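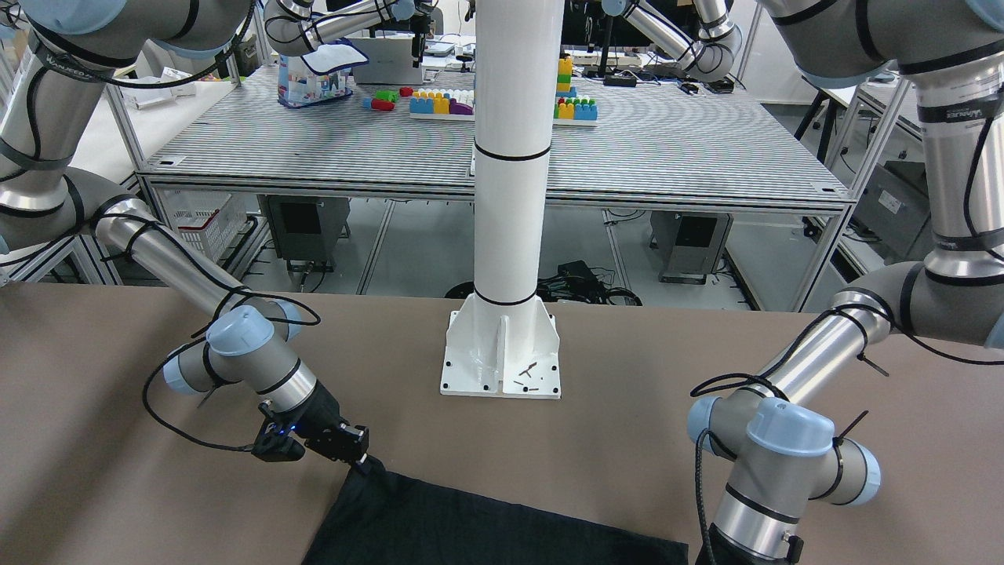

Slide 1. Opening and welcome

Good morning, and thank you for joining the garment presentation session. My name is Friederike Kramer, and I oversee textile handling standards at Vinovberg. Reinhold Brinkmann will take questions at the end. The session runs in two parts, with a break of 10 minutes between them.

Slide 2. Why a common fold matters

Vinovberg issues 3000 shirts to staff and event partners in September. They are packed at two sites, Reuter and Vilach, and until last year each site folded in its own way. Stacks from one site did not fit the shelves at the other. The Flirex fold was adopted to settle this.

(Pause here. Ask who in the room has worked at both sites.)

Slide 3. Preparing the surface

The table is cleared and covered before any garment is laid down. Dark cotton shows lint and dust at once, so the cover is changed at the start of each shift. Lift the cloth by its corners and edges. Dragging a shirt across the table stretches the hem and leaves creases that pressing does not fully remove.

Slide 4. Laying out and turning in the sleeves

Place the shirt flat with the collar away from you. Smooth from the chest outward to the side seams. Small wrinkles in the lower half are acceptable at this stage - they are taken out before the final fold. One sleeve is then turned in across the body, followed by the other.

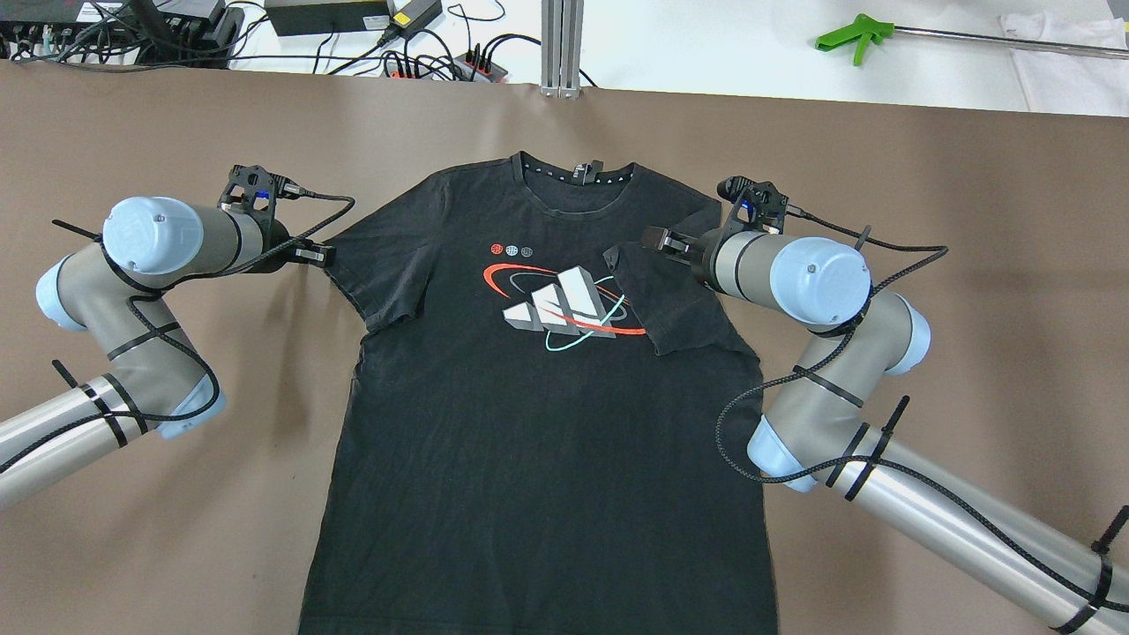 Black T-shirt, front side up, with one sleeve turned in over the chest print and the other still extended.

Point out the print. Large chest graphics require care, as a hard crease through the design will show when the shirt is worn. Packers should keep the final fold line below the graphic wherever the size allows.

Slide 5. Stacking

Finished shirts are stacked in groups of 6, collars facing the same way. Size labels must be readable without lifting the stack.

Slide 6. Questions

Allow 5 minutes. Refer questions on delivery dates to Reinhold Brinkmann. Printed copies of the folding standard are on the table by the door.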